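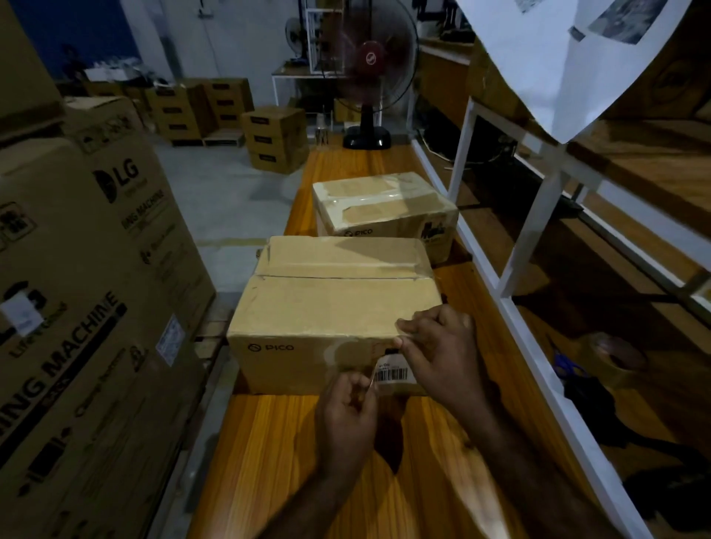
Taking old labels off cartons before they go out again

I have been reusing inbound cartons for outgoing parcels since October, and most of the trouble has come from labels. A carton with two barcodes on it will sooner or later be scanned on the wrong one. At Wostenmont a parcel of mine went back to the previous sender's depot, and it took Thảo Mai three phone calls to find it. The notes below are what I now do. They apply to plain brown corrugated board with a paper label, with or without clear tape over it.

Check the tape first

Labels on the lower front of a carton are often stuck down before the final taping, so a strip of clear tape may lie partly over them. Pulling the label alone then tears it in half. Find the end of the tape, lift a corner with a fingernail and see which layer is on top. The PICO cartons are a fair case, with clear tape down the middle seam and over onto the front.

Peel low and slow

Keep the label folded back close to the board and pull along the surface. Pulling straight up lifts the top layer of paper and leaves a furry patch that new labels will not stick to. The free hand should be flat on the carton, near the label. If the board starts to come away, stop and begin again from the opposite corner.

I tried a hairdryer on the stubborn ones. It works on the Westora labels, which have a soft adhesive, and does nothing much on the Tripathi ones except warm the box. Label remover fluid stains the board and I have given it up.

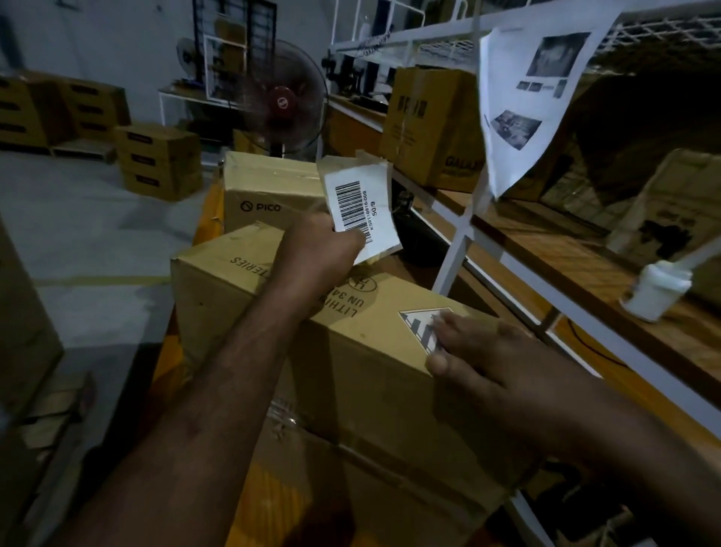 Marks that are printed or stuck on for transport

A barcode is an address or a stock number and can come off once the carton has been booked in. Hazard marks are a separate matter. A lithium battery mark, or the class 9 diamond with its black stripes, stays on for as long as the batteries are in the box. If the carton is later used for something else, the marks must be removed or fully covered, including any printed on the board itself. I use opaque paper tape, two layers. A marker pen scribble is still legible at an angle, and a carrier is entitled to refuse it.

Booking in

I copy the label number into the Weltari sheet before peeling. The label then goes on a scrap of board until the end of the day. The sheet is at row 1644 and will want splitting at 3000, as it already opens slowly.

Time per carton is under a minute when the label comes away whole. A torn one can take five. Of the last 20, four tore, all of them with tape across the label that I had not lifted first.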